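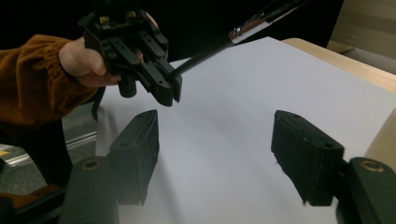

Undex Flat Black 152
Water-based acrylic for models, props, frames and small parts
Item 1014
Sizes: 33 ml bottle, 100 ml jar

We carry four blacks at Celtton, and Undex 152 is the one that keeps ending up on our own bench. It's a warm, deep black that dries dead flat, and it goes on with an ordinary brush! If you've ever painted a locomotive cab three times because the second coat pulled up the first, you'll get along with it.

Undex comes out of the Saragih paint shop, which makes it in small batches and grinds the pigment finer than most craft paints at this price. You notice it when you open the jar. There's no grit on the rim and hardly any settling, even after a few months on the shelf (give it a good stir anyway, down to the bottom, and don't shake it or you'll be painting with foam).

How it handles

Straight from the jar it's about as thick as heavy cream. For flat panels I add a few drops of water and use the widest soft brush that fits the part. For corners and lettering I leave it alone. It levels nicely for a minute or two, then it starts to grab, and from that point on leave it be. Going back over a half-dry patch is the one thing it really hates, and the streak will show under any lamp.

Two thin coats cover gray primer. Bare white plastic usually wants three. Let each coat sit for an hour before the next, longer in damp weather.
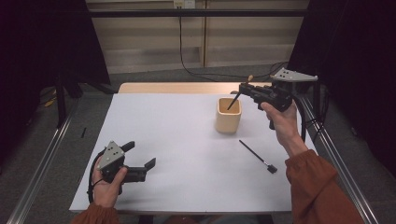 Brush cleanup is soap and lukewarm water, and do it right away. Work the soap up into the ferrule with your fingers, rinse until the water runs clear, then shape the tip and lay the brush flat. Dried Undex will come out of synthetic hair with a proper brush cleaner, but natural hair never quite forgives you.

What it sticks to

Primed wood, primed metal, cardstock, resin, most hard plastics, air-dry clay. Wash resin first. On soft vinyl it will crack at the bends, so pick something else for doll shoes and fishing lures. It's also not meant for anything that touches food or lives outdoors. 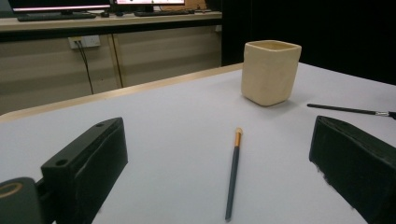

A flat black is harder to judge than any other color in the range, and a painted chip on a card won't tell you much. You have to see how black behaves on a real shape. Inside faces in shadow go nearly uniform and swallow all the detail, and then an edge picks up a bit of light and the form comes back. The blocky black part in the photo shows both, and the little screw holes along the top of it are the kind of detail that's easy to flood with a loaded brush. Go around holes like those with a nearly dry brush first, then fill in the face. A thin gold line against black looks terrific too, by the way -- the Sillow metallics sit on top of 152 without bleeding.

Topcoat

You can skip it on display pieces. For anything that gets handled, use a flat clear, two light passes. Skin oil leaves shiny spots on bare flat black, and they don't wipe off. Gloss clear turns 152 into a lovely piano black, if that's what you're after.

Hạnh Đặng at the counter keeps a painted sample board with all four blacks side by side, bare and cleared. Ask her for it. She also has the September batch in both sizes and can match the satin version to it.

Goes with: gray primer, Sillow Pale Gold, flat clear, soft wide brush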